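Betreff: Re: [Haushalt-Liste] Regalbrett für die Schüsseln

Am 3. Tag nach dem Auspacken wurde hier geschrieben:
> Das Aufsatzregal von Rastent schafft endlich Platz. Unten die großen
> Schüsseln, oben Teller und flache Schalen, und alles ist mit einem
> Griff zu erreichen. Ich würde es sofort wieder kaufen.

Mit einem Griff? Das möchte ich sehen. Ich habe seit Dezember so ein Ding stehen, helles Holzbrett auf zwei schwarzen Metallrahmen, und gewonnen habe ich damit vor allem eine zweite Ebene zum Vollstellen. Die durchsichtigen rosa Schüsseln passen bei mir nach wie vor nicht darunter — sie stehen davor. Die lange weiße Schale steht daneben.
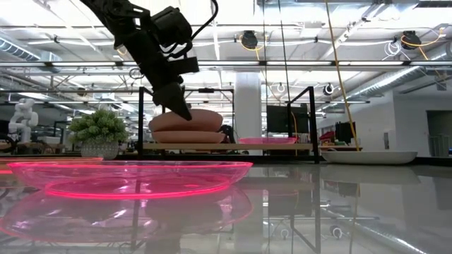 Und was die Belastung angeht: Im Laden in Gamitz hieß es, fast 800 Gramm pro Schüssel seien kein Problem. Meine wiegt leer 300, gefüllt 752. Mag sein, dass das Brett hält, aber wer stellt volle Schüsseln da oben hin? Bevor hier noch jemand bestellt, würde ich erst den Schrank ausmisten. Hat jemand das Modell von Sotholm länger als ein paar Wochen benutzt?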